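Chapter 4
Paying for Water

Friday, March 30, 2018
By the Plistuleo Editorial Staff
6 min read

Most households in the town of Olstead get a water bill every two months. The bill has two parts. The first is a fixed charge, which is the same for every home with a standard meter. The second depends on how much water passed through the meter during the billing period.

Until a few years ago the fixed charge was $29 and the price of the water itself was very low. A family that watered a large lawn in August paid only slightly more than a retired couple with no yard. The utility could predict its income well under this system, but it had little way to encourage people to use less during dry months.

The neighboring town of Villanueva took a different path. It lowered the fixed charge to $19 and set up a block rate. In a block rate, the first units of water are cheap and later units cost more. Villanueva uses 4 blocks. Households that stay within the first block pay less than they did before. Those in the highest block pay a good deal more.

Economists call the cost of one additional unit the marginal price. It is the marginal price, much more than the total on the bill, that should affect whether a person fixes a dripping faucet or runs the sprinkler a second time. In practice many customers do not know what their marginal price is. They look at the total and compare it with the last one. 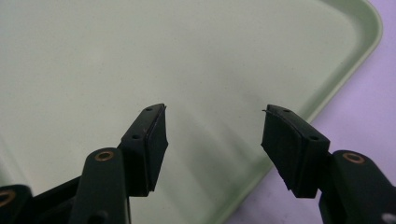

A utility also has costs that do not change with use. Pipes, pumps and treatment plants must be maintained whether customers use a lot of water or a little. In Villanueva, 73 percent of the water budget goes to costs of this kind. If customers cut back sharply, income falls but most of the costs remain, and rates may have to rise the following year.

This chapter looks at how water rates are set and who pays under each design. Section 4.1 covers fixed and variable costs. Section 4.2 compares flat rates with block rates. Section 4.3 follows the Trovov River district through a drought and the rate increase that came after it.

Key terms: fixed charge, block rate, marginal price, variable cost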